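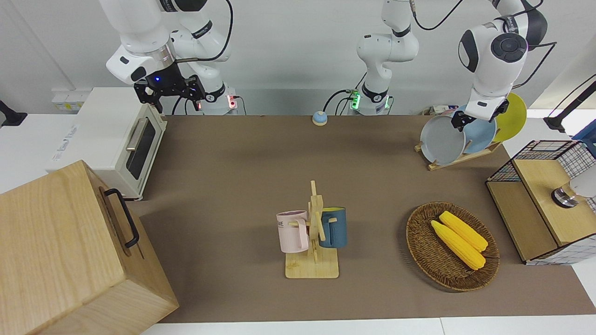 Bunting runs 13 minutes past two hours and I wanted every one of them back until the ferry.

Then the ferry. Gemechu Birhane, playing a night clerk who has mislaid his brother, stands at the rail and says nothing for what feels like a whole reel. Rain. A man eating chips behind him. Best acting I've seen since February, and he doesn't even turn around.

The rest? Uneven. First hour is all hotel corridors and people explaining the plot to eachother. Songs, three of them, one good. The Clusthorpe stuff looks lovely, gray sea, gray sky, yellow coat. The villain is a property developer, again, with a boat, again.

Saw it at the Asto in Clisbridge, which seats 1,044 and had nearly 30 of us in it. Shame. Big room, big screen, and the sound mix deserves both, gulls coming at you from the back wall. Somebody clapped at the interval. Somebody else left, and took there coat.

Worth going? Yes, for Birhane. Skip the trailers, sit close. The ending is rushed, two phone calls and a wedding, but the last shot goes back to the rail and I'd have happily stayed for more of it.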